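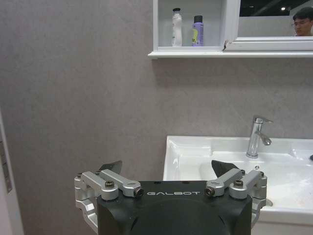

Harngate council say my old diesel will have to pay every time I drive into the zone, even though I live inside it. Has anyone had a different answer?

kestrelbank
Posted February 2020

The car is a diesel estate, Euro 5, and I have owned it from new. I looked back through the MOT papers and it did 2631 miles between the last two tests, so it hardly moves. The clean air zone map that came through the door in January has the boundary running down the middle of our road, with us on the inside. As I read it, I pay if I so much as back off the drive.

The leaflet mentions a resident permit at £190 a year, but it says "subject to vehicle standard" and does not say what the standard is. There is also a firm called Ometik advertising a retrofit filter that they say will bring older diesels up to the mark. I rang the council and the person I got could not tell me whether a retrofit on a private car counts.

What I would like to know is:
Does the permit cover a Euro 5 diesel or not?
Is the retrofit worth having on a car, or is it only for buses and lorries?
Would I be better off selling now, before everyone else on the wrong side of the line does the same?

I am not against the zone. The air by the school is bad at half past eight and something needed doing. I would just like to know what I am meant to pay. 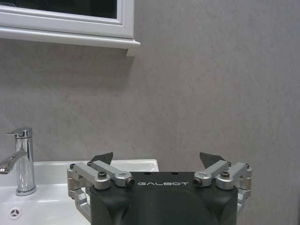
tollgate_ed

Yes, you can get the permit with a Euro 5. I have the same problem one street over and mine came through last week. The "vehicle standard" wording is there for anything older than Euro 4, which can't have a permit at all. You need the V5 in your own name at the address inside the zone, and a council tax bill or similar. Do it on paper if you can. The online form goes through a system called Notix and it threw me out 2 times at the page where you upload the V5. I took copies to the council desk and it was done in 16 days.

One thing to watch – the permit covers the one car. If you borrow somebody's van for the tip you pay the daily rate on it like anyone else, and you have until midnight the day after to do that.

I can't help with the retrofit.

quarrylane

Just sell it. They will put the charge up every year, you watch. My brother-in-law got a petrol one and has not looked back.

ninefold

I would leave the retrofit alone. The schemes I have read about are approved for buses, coaches and some lorries and vans, and the kit is matched to the engine. Before you hand over any money, ask Ometik for the approval number for your exact engine and ask the council in writing if they accept it. If neither will put it on paper then you have your answer.

On selling, at your mileage I would do the sum first. The permit against the cost of changing cars comes out well in favour of the permit for a few years, unless yours needs work anyway. Used diesel prices round here had already dropped before the leaflet went out, and the garage on Torres Road told me they are not taking any more in part exchange. You may have missed the good price already.

Also check the map again on the council website. The printed one is small, and where the line follows a road it can mean either kerb. Ours looked to be inside and turned out to be just outside when I put the postcode in.

kestrelbank

Thanks all. Postcode checked and we are definitely in. I will take the V5 down to the desk and leave the filter for now. 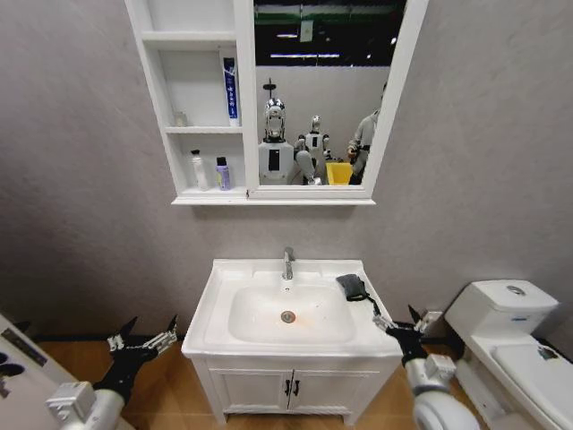 White mirror cabinet with open shelves, above the sink.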